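Retail Promotions and Pricing
Session 4 handout: Reading and writing offer terms

Before the session, read the sample terms for the Lorodis spring offer in the course folder. We will mark them up together in the second half.

1. What the terms have to settle

A discount offer is a promise made to a large number of people at once. The headline says how much they save. The terms say who can claim it, on what, where, and until when. Most disputes at the till come from one of these four points being left open.

Start with the product range. "Full price items" means items not already marked down when the customer pays. If an item moves into the sale halfway through the offer, the terms should say which price applies. "Selected lines" is allowed in most store policies but causes trouble when staff have no list to check against. Rarndale, the home goods chain we use as our running case, prints the list by department and keeps a copy at each register.

Next, the channel. An online code and a store discount can carry the same percentage and still be two different offers. Concessions inside a department store often run on the host store's register system, so they may need their own line in the terms.
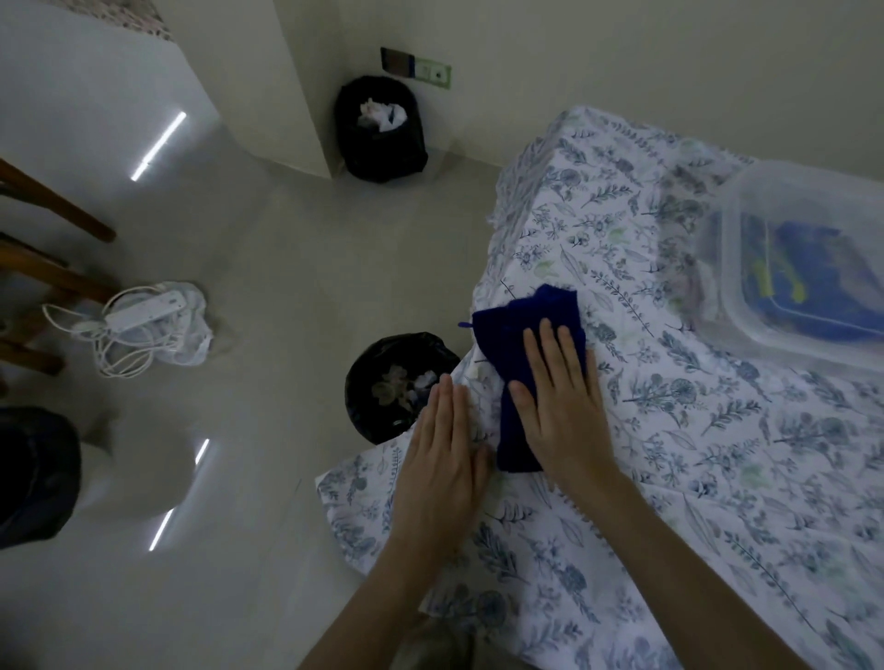 The third point is timing. Write the start and end with a clock time and a time zone. "Ends 19 April 2024" leaves open whether a customer who orders at 11 p.m. on the west coast is inside the offer or outside it. Stores normally stop at closing time, and the terms should say so.

2. Thresholds and stacking

Rarndale's offer was 20% off when you spend $100. Two questions came up in the first week:

Is the $100 counted before or after the discount?
Does delivery count toward it?

The final wording was "spend $100 or more before discount, excluding delivery charges." A basket of exactly $100 then costs $80 plus delivery.

Returns are harder. Suppose a customer buys two items at $60 and $40, pays $80, and sends back the $40 item. The store can refund $32, the price paid for it, or it can recalculate the order without the discount and refund $20. Both methods are in use – the terms must name one. Thierry Sabatier's note in the course folder goes through the bookkeeping for each.

Stacking means using more than one offer on the same order. If the terms are silent, staff at different stores will decide differently. State whether the offer can be combined with employee discounts, gift cards and loyalty points. Gift cards are a form of payment, so excluding them usually needs a separate reason and a separate sentence.

3. Exercise

Work in pairs. Rewrite the Goltedent terms in the folder so that they fit in 100 words. Keep the threshold, the closing time and the rule on returns. Swap with another pair and try to find an order their wording does not cover.

Send your version to Raphaël Brunet before the next session.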